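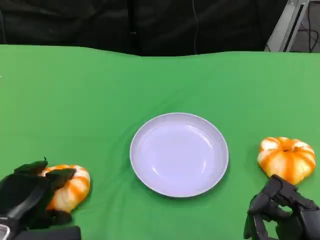 **Stisstead hall kitchen to reopen after drainage work**

2019-04-20

The kitchen at Stisstead village hall will reopen next month following replacement of the foul drain between the sink and the road. The old clay pipe failed a pressure test in February and was taken out of use the same week.

Herno Drainage laid 40 metres of 100 mm plastic pipe at a steeper fall than before — the original run was close to level for most of its length. Two inspection chambers have been added, one at each bend.

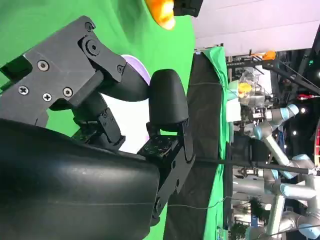 The final bill came to £1,033 more than the quoted price. Maureen Holroyd, clerk to the parish council, said the difference was due to a gas main found 85 cm below the car park, which meant that part of the trench had to be dug by hand. The extra sum will be met from reserves and hire charges will stay as they are.

Resurfacing of the trench line is still to be done. The side gate on Ananetti Lane will remain locked until then, and hirers should use the front entrance. Bookings for the kitchen can be made with the clerk in the usual way.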